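### 4.2 Where the souvenir ends up

Souvenirs enter a house through the front door and are then demoted. We followed 300 of them through nine households in Grulow, using the room inventories compiled by Sofia Azevedo and the interviews carried out by Berhanu Belay, who has now heard more about other people's holidays than any contract of employment should allow.

The usual first posting is the sitting room. A new souvenir is put where visitors will ask about it, and for a while visitors oblige. Once everyone likely to ask has asked, the object moves to the landing, then to a spare bedroom, and finally to the shelf above the lavatory, where it may remain for decades. Martinelli calls this "drift". Our householders preferred "I've been meaning to sort that out".

Miniature buildings drift more slowly than plates, dolls or anything with a thermometer in it. Three features seem to help them. They stand up by themselves, they are recognised at once by people who have never been to the city in question, and their colour is usually some shade of brown or grey, so they quarrel with very little else in the room (Figure 2). A landmark in dark brown will sit on most surfaces without anyone having to take a view on it. The same can't be said for the glazed donkey from Zidby, which appears in our inventories with depressing regularity and was in every case facing the wall.
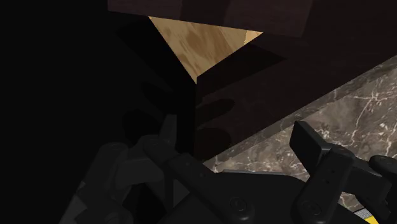
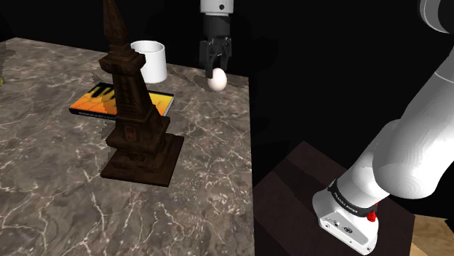

*Figure 2. Computer renderings. First: a dark brown wooden block against lighter tan wood. Second: a dark brown model in the shape of the Eiffel Tower on a marble-patterned tabletop.*

Ownership complicates matters. In seven of the nine households at least one miniature building had been given by somebody else, and the recipient had never visited the original. These second-hand landmarks ought, on Piras's account, to be the first to go, having no memory attached to them. They were the last. A souvenir of one's own trip may be thrown out on a bad morning in July with no one the wiser, whereas a present has a donor, and donors come to lunch. One informant kept a cathedral in a drawer and brought it out when her brother-in-law's car turned into the road. She asked us to record that she had nothing against the cathedral.

Villa's earlier survey of Mirkodico found much the same attachment to gifts but put it down to affection. We have no wish to argue with affection, though two of our informants described the objects in terms that would be hard to code under that heading. "Watched" was one. "It's heavier than it looks" was the other, and was said while measuring the distance to the bin.

Dusting records were less useful than we had hoped, mainly for want of dusting. Only the Greco Street households kept to any routine, and there the miniature buildings were cleaned from the top down and abandoned at the base. The effect of this on position is taken up in Section 4.3, together with the donkeys.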